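Household and Shop-Floor Robots: Frequently Asked Questions

Cutgate supplies and maintains robot arms for small warehouses, shops and test kitchens. We are based in Hinport and have a sales partner, Henao, covering customers in Asia. Most of the questions we get by phone and email come down to one thing: can a machine do this job yet? The answers below are the ones we give. Last updated 09/11/2024.

Can I buy a robot that does the housework?

No. You can buy machines that do one part of it. Robot vacuum cleaners and mowers have been on sale for years and most of them work well enough. A washing machine is also a robot of a kind, although it needs somebody to load it, empty it and find the other sock. A single machine that tidies a room, loads the dishwasher and folds the washing is not something we can sell you, and we would be careful with anyone who says they can.

What about a robot arm that only does one chore?

That is closer. An arm fixed in one place, with the things it needs within reach, can be taught a short job such as moving packets from a container to a shelf, sorting cutlery into a tray or wiping a marked area of worktop. The trouble starts when the job changes. If the shelf is moved a hand's width, or the packets come in a different size, some systems carry on and some stop. You should ask to see both cases before you pay for anything.

Why is picking things up so difficult?

A person picks up a bag of crisps without thinking about it. A robot has to work out where the bag is, which way it is lying, where it can be held and how hard to squeeze. Bags are among the worst items. They are shiny, which confuses cameras, and they change shape when touched. Boxes and tins are much easier. Loose fruit is somewhere in the middle.

Items lying on top of each other are harder again. The arm may take hold of two at once, or pull out the one it wants and drag another with it.

Can a robot stock shelves?

In a warehouse, with boxes of known sizes, yes. In a shop, only partly. Filling an empty shelf from a container is the simplest form of the job and is the one we suggest people start with. Topping up a shelf that is half full, turning labels to the front and taking out old stock are all harder, and most shops need those more often.
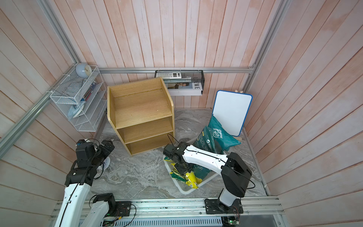

Two arms on a shared rail, with an empty wooden shelf unit and a basket of snack bags.

The basket is low and the shelves are at several heights, so a job like this one asks for a good reach as well as a good grip. The sides of a basket also get in the way. Fingers that come straight down are usually fine for the top layer, but the last few bags tend to end up against the side, and that is where we see most failed picks.

Do I need one arm or two?

One arm is enough for most lifting and placing. Two are useful where something has to be held still while something else is done to it, for instance opening a bag, folding a cloth or steadying a light basket. Two arms can also divide up a space that one cannot cover. They cost more, they take longer to set up, and they have to be kept from hitting each other. If you are unsure, start with one and leave room on the rail.

How fast are they?

Slower than you. In our July trial we ran 227 attempts at moving a single packet from a basket to a shelf. 200 of them ended with the packet on the shelf and standing or lying where it should be. The rest were dropped, missed or put down half over the edge. A new member of staff would have finished the same work well before the robot did. The robot's advantage is that it can be left on a dull job for a long stretch, provided somebody is near enough to pick up what it drops.

Is that success rate good enough?

It depends on what a mistake costs you. A dropped packet of crisps can go back in the basket. A dropped jar means stopping the arm and cleaning the floor. For glass, eggs and anything with a loose lid we still advise doing it by hand.

How is a robot taught a new job?

There are two common ways. The older one is to program each position. It is reliable when nothing moves. The newer one is to have a person guide the arms through the job many times and let the software learn from those recordings. For a simple packet job we ask for 80 good demonstrations as a starting point. We have had usable results from 51, but only with one type of packet and a shelf that stayed in the same place.

Does the room need to be specially prepared?

A bit. These things help:

Steady lighting, without direct sun on the work area.
A firm base or rail that does not shake when the arm stops.
Shelves that are fixed or heavy enough not to slide.
Cables kept clear of the arm's path.
A barrier or marked line so people know how far the arm can reach.

You do not have to clear out everything else. Some clutter during teaching can be useful if there will be clutter later on.

Are they safe around children and pets?

Not without a barrier. Smaller arms are light and many will stop when they meet resistance, but a gripper can still trap a finger. We do not install arms in homes where they cannot be closed off.

What does it cost to run?

Electricity is a small part of it. Most of the cost is people's time, first in setting up and teaching, then in checking. Gripper pads wear out and are cheap to replace. Cables that bend with the arm also wear, and should be looked at whenever the pads are changed.

Which chores are furthest away?

Making a bed, cleaning a bathroom properly and clearing up after a meal. Each of them involves soft, wet or breakable things, and each is different every time. Ironing is also a long way off, in our view. Folding towels is coming along, but slowly, and shirts are a good deal harder than towels.

Can I bring my own items to be tested?

Yes. We run test sessions at Hinport by appointment. Bring the real packaging, including a few damaged packs, and at least one shelf or tray of the kind you use. Please do not bring fresh or frozen food. You can stay and watch, and you will get a copy of the results with the failed attempts included. Customers in Asia should contact Henao first, as test sessions there are booked separately.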